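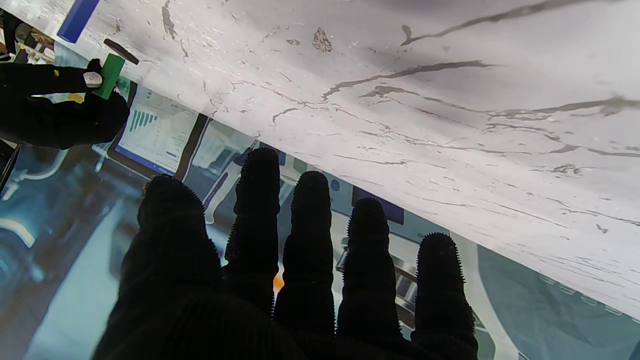
In defence of marble that isn't marble

I have worked at white tables with grey veins on them for a good part of my life, and very few of them were stone. The café I go to in Fontes has one. My sister's kitchen has one. People are rude about the pattern, and I think they are wrong.

The usual complaint is that it pretends. A marble pattern on something that is not marble is supposed to be a small lie, and a plain white top is supposed to be honest. I have never understood this. A flowered curtain is not accused of pretending to be a garden. Veins are a pattern like checks or stripes, and they happen to be a useful one. A crumb or a pencil mark on plain white is the first thing anyone sees. Among thin dark lines and speckles it can wait until you have finished what you were doing.

My own came from Desel, the big shop off the Irero road, and it has been on the same table for 30 months. I paid 114 for it, with the delivery. A stone merchant in Conside had quoted me 2,000 for a slab the same size, and told me to keep lemons away from it. I do not want to own a table that has to be kept away from lemons.

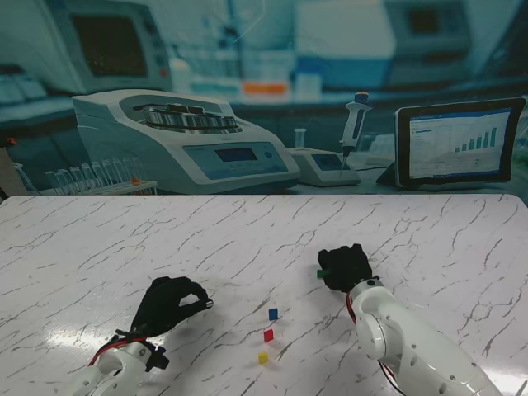 Reading time: 3 minutes

What the pattern does best is sit behind other things. Put a red, a yellow and a blue cube on it and you see the cubes first. The veins run in every direction, so nothing looks crooked against them, which can't be said of wood grain or tiles. Small, bright objects do very well on it. Green does too.

I feel the same about printed backdrops. A big picture of a laboratory in soft blues and teals, with a white centrifuge standing open, tells you what sort of place you are meant to have in mind. It doesn't need to fool you. Theatres have been painting walls on cloth for a long time and we still buy tickets. I would put the muted colours down as a good choice too, as a loud backdrop spoils whatever is set out in front of it.

I will give the other side one point. The glossy ones throw the light back at you. Set a lamp badly and there is a white patch on the table where you can hardly see the veins, and it moves when you move. Mine is bad for this from four o'clock in March. If I were buying again I would ask for matt, and I would take a sample home before paying.

That is a complaint about shine, though, and polished stone shines as well.

Comments

We had the real thing for years and it stained if you looked at it. Ours is printed now and I don't miss the old one.

Disagree about wood grain. Nothing looks crooked on my oak table except the legs.

Does anyone know if Desel still does the matt? The website only shows gloss.

Last updated: March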